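**Garage shelving: bolt-together or rivet?**

**mossyporch** wrote:

Hi all, I'm finally clearing out my mother's garage and need shelves that will hold canning jars, paint, and a frankly silly number of holiday boxes. I've been going back and forth between the Plakon bolt-together kind and the Cestura ones that just tap into place. I'd like to stay under 300 dollars if I can. What would you folks do?

**tinroof64** replied:

Bolt-together, every time! I put up two Plakon units back in October and they haven't budged, even with all my jars on the bottom (always put the heavy stuff low, my dad drilled that into me). Yes, it took me a whole afternoon and two pots of coffee, but it was a pleasant afternoon, with the radio going and the dog underfoot.

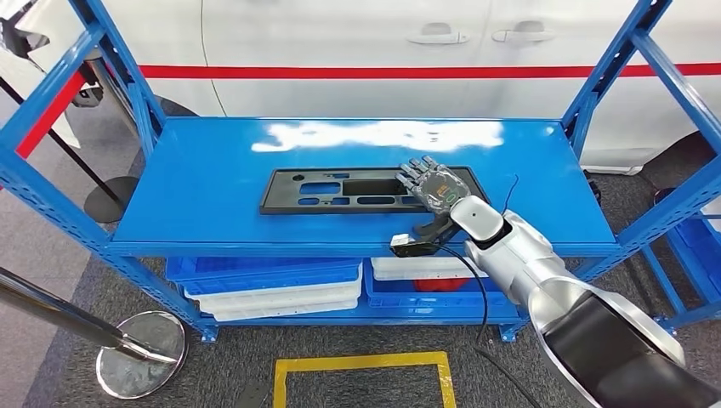
The other thing I'd say is get the cross braces, even if they're sold separately. I skipped them on an older set and it swayed every time I reached for the top.

**quiltandkettle** replied:

I have to disagree a little, dear tinroof. My Cestura shelves went up in under an hour with a rubber mallet, and my hands don't love tiny nuts and bolts these days. They've held five winters of peaches and tomatoes without a complaint. Braces are nice, but I screwed mine to the studs and that did the trick.

**tinroof64** replied:

Well, screwing into the studs is cheating, but it's good cheating! I still wouldn't trust tap-together with full paint cans, though.

**mossyporch** wrote:

You're both so kind to write all this out. The back wall is bare studs, so I'm leaning toward the Cestura and a box of long screws. Does anyone know if the deeper shelves will take two rows of quart jars?

**quiltandkettle** replied:

Mine do, with room for a finger or two behind. Measure your boxes first, though!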